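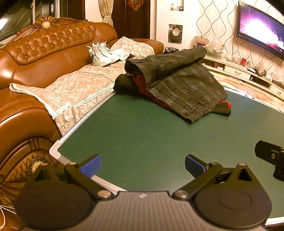 Home Browse Subjects Household Recent changes Log in

We use cookies to remember your settings and to count visits. Accept Manage

Folding (laundry)

Folding is the arranging of clean clothes and household linen into flat, regular shapes so that they can be stacked, stored or carried. It is normally the last stage of doing the laundry, after washing, drying and any ironing. It is done by hand in most homes and partly by machine in hotels, hospitals and commercial laundries. The word is also used for the finished result, as in "a shirt fold" or "a shop fold".

Purpose

Folded cloth takes up less room than cloth that has been heaped or hung, and it creases along a few chosen lines. Garments that lose their shape on a hanger, such as heavy jumpers and most knitted dresses, are usually kept folded. Woven shirts, jackets and pleated skirts are more often hung, although they are folded for travel and for sale.

A fold held under weight for a long time will set into the fabric. Linen and cotton crease readily, wool much less so, and many synthetic fabrics hardly at all unless they are put away warm. Museums and private collectors pad the folds of old textiles with acid-free tissue and refold them along different lines from time to time, as the fibres weaken and may split where they have been bent.

Common methods

Flat fold. The garment is laid face down, the sides are brought in towards the centre, and the lower part is turned up once or twice. It is the usual fold for T-shirts and thin jumpers. Sleeves are either laid straight down the back or turned at the elbow.

Shop fold. A flat fold made to a fixed width, often with a board, so that every garment in a stack has the same outline. The neck is left showing at the front. Shirts sold in packets are folded round a piece of card and held with pins or clips.

Upright fold. A flat fold is turned over again into a small block which stands on its edge in a drawer. All the items can be seen from above, but very thin or slippery fabrics tend to fall open.

Rolling. The garment is folded lengthwise and rolled from one end. Rolling is common in packing for travel and in the armed forces, where the waistband or hem may be turned back to form a pocket that holds the roll closed.

Trousers are folded in one of two ways. Those with a front crease are laid with the leg seams together, and the fold follows the crease. Jeans and others without a crease are laid with one leg on top of the other and folded into halves or thirds.

Sheets and towels

Flat sheets are folded in half along their length, then in half again, and finally across. Large sheets are easier for two people, who each hold a pair of corners and walk towards each other. Fitted sheets have elastic at the corners and do not lie flat. The corners are tucked inside one another first, which gives a rough rectangle with one gathered side, and the gathered side is then turned in.

Bath towels are mostly folded in thirds lengthwise, so that they can go straight on to a rail. Tea towels and napkins are folded in quarters.

Surfaces and equipment

Any clean, flat surface will do. A table at waist height is less tiring to work at than a bed, where the person folding has to stoop. Tables in launderettes tend to have a smooth top that does not catch threads and can be wiped down.

Folding boards are hinged panels, usually of plastic or stiff card, on which the garment is laid before each panel is turned over in order. A sheet of thick card cut to size does much the same job. A board 38 cm long suits most adult shirts.

In commercial laundries, sheets pass from a heated roller ironer into a folding machine, which makes the lengthwise folds with jets of air and the cross folds with moving belts. Shaped garments are harder to handle by machine and a good deal of this work is still done by hand.

Local practice

The laundries of Grimivstead took in linen from the boarding houses along the coast, and at the busiest time employed over 50 folders. Work was counted by the "pace", a stack of 4 sheets folded to the same width and tied with tape. The town laundry at Skesteck used the same measure, but with the open edges of the sheets facing the tape. Hundach, further inland, had no boarding trade, and its laundry dealt mainly in work clothes, which were rolled.

The Grimivstead linen fair, held each September, still includes a sheet-folding contest for pairs. Entries are judged on the squareness of the corners, and time is taken into account only when there is a tie.

See also

Airing cupboard
Clothes horse
Ironing
Linen press
Mangle

This page was last changed on June 19, 2025.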